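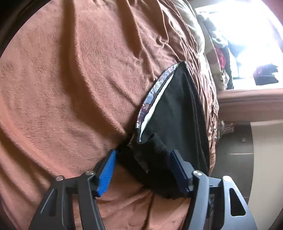 Ancombe home teaching project reaches 184 recordings

By Kanyarat Meesuk
July

A project in Ancombe that teaches robots to handle clothes has passed its first target, the organizers told us on Sunday. The group, called Srithong, now has 184 recordings of people picking up, moving and folding garments in their own bedrooms. All of them were made with a gripper that a person holds in the hand.

The work is paid for by Demex, a company that makes software for robot arms. In the first year the company tried to teach the same tasks by remote control. An operator sat in another room with two handles and a screen, and the arm copied the movements of the operator. The method worked for boxes and cups, but with cloth it was slow. Oisín Daly, who was one of the operators, remembers that a single shirt could take 13 minutes.

"With the handles you do not feel the cloth," he said. "You close the fingers and then you look at the screen to learn if you have something or only air. When I hold the gripper in my hand, I know it at once."

In the new method a person takes the gripper to the bed, opens and closes it, and does the task at a normal speed. The camera on the tool records the fingers and everything near them. Later the movement is calculated from the video, and a robot arm with the same fingers can be trained on it.

Lamai Kaewkla is responsible for the recordings. She told us that soft things on a soft surface are the most difficult part of the plan. A blanket moves together with the garment, and the fingers can easily take both. Dark clothes bring another problem, as the edges are hard to find when one piece lies near another of the same color. For this reason she asks people not to prepare the room before they start.

"If the bed is too tidy, the robot learns only tidy beds," she said.
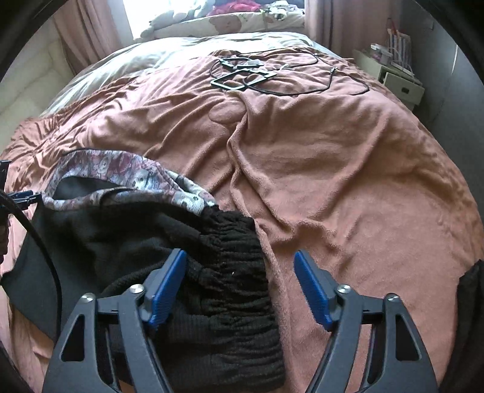

Does a person need training before making a recording?

Most people need one short practice with the gripper, and after that they can work alone. They are asked to keep the fingers in view of the camera, to close them slowly, and to start again from the beginning if a garment falls.

Each household keeps the gripper for four days. Montri Tanasarn, who checks the videos, said that over three hours of material was removed in the spring, mostly for the reason that the hand moved too quickly and the picture was not sharp. People now receive a message the same evening if a recording must be repeated.

The next part of the project is the test on a real arm. It will be done at the Ollov workshop, where the arm must take one garment from a bed and put it in a basket without pulling the blanket. Ms. Kaewkla did not want to promise a result. She said that the first tests will use only shirts and trousers, and knitted clothes will come later.

Households in Ancombe can still ask for a place on the list until the end of the month.

Recent items
Remote control arm returns to Demex after repair
Ollov workshop changes its evening hours
Ketsara Phuthong: my week with the handles and the screen
Srithong looks for homes with stairs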